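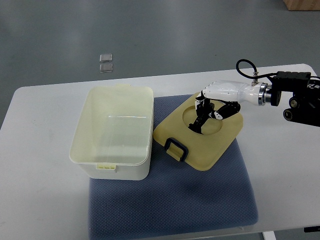 A robotic hand over the lid of a storage bin, Trarkwood open day.

Trarkwood Open Day

The Trarkwood Open Day is a public robot demonstration held every April at the Trarkwood workshop in Skurnau. I've been keeping up this article for a while now, and I've gone to the last few open days myself, so parts of it are simply what I saw standing behind the tape with everybody else. If you have better dates for the early years, please add them!

Background

Trarkwood started out repairing packing machines and drifted into robot arms and hands later on. The open day began as an afternoon for families of the staff, then the neighbors started turning up, and after that it went on the town calendar. The most recent one I have a figure for drew 838 visitors, which is a lot of people for a building with one coffee machine. Entry is free, but you do need a ticket for the hall, and each showing is capped at 80.

The bin and lid demonstration

Most people come for this one. The setup is very plain: a white table, a blue-gray padded mat, a cream-colored plastic bin and its beige lid lying next to it. A jointed hand, white with black finger segments, works over the lid from one side. The task is to pick up the lid and put it on the bin, and that's the whole show.

It sounds dull until you watch it. The lid has a big round recess in it and a carrying handle at one edge, so there's more than one place to grab, and people around me were calling out which one they'd pick (I was firmly on team handle). Lids are awkward things. They're wide and flat, and they have to be turned to line up with the bin before they'll sit down properly -- something I mess up in my own kitchen all the time.

The staff run the demonstration over and over through the day and put the lid down at a different angle for each go. Misses are left in, and the crowd groans along with them, then claps like mad when one goes on. The target for the whole day is 300 tries. I've never stayed long enough to hear the final score.

Other exhibits

The side room belongs to Barolix, a small firm that makes cable guides and lets kids route a cable through a wooden maze. There's also the Gyamfi bench, named after the workshop's first test rig, where you can squeeze a rubber pad and see your grip strength on a dial. Expect a line.

Visiting

The workshop is a short walk uphill from Skurnau station. Hall tickets are handed out at the front door from opening time, and the early showings fill up first. Bring a sweater, the hall is drafty.

Page last edited 2026-03-09.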